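About Prerkik

Prerkik started in the back half of a tile showroom in Dulham, with 2 desks and a lease that forbade "industrial noise." We sell one service: you tell us which everyday chore your robot can't manage, and we deliver recordings of people doing it properly, with hand-held grippers, in homes that look lived in.

Our first customer wanted 900 recordings of chopsticks. We thought this would be the easy job. It took us until January, and we have been respectful of chopsticks ever since.

What you get

The standard package is called Katar. It holds 642 recordings of a single chore, each one checked by a person who has tried the chore and has opinions about it. Delivery takes 72 hours once recording is finished. Rush orders are possible, and we will sigh before saying yes.

The larger package, Rocha, covers several chores in several homes. Customers usually ask for Rocha, see the quote, and discover a deep interest in Katar.

Both include the dull parts: naming the files sensibly, throwing out the bad takes, and answering the phone when your loader chokes on something.

How we work

We record at kitchen tables, beside real stoves, with whatever tablecloth the household likes. Spoons and chopsticks are our most requested subject, followed by anything with a lid.

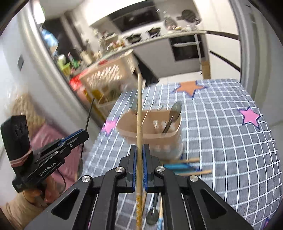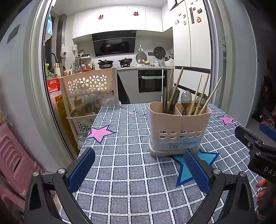 Utensils and their holders, on the starry tablecloth.

Working with us

Send us the chore, the tools involved and the gripper you plan to use. If we think a cheaper package will do, we'll say so, to the lasting regret of our sales department. We don't take on laundry. We did once.

Share 72
2 comments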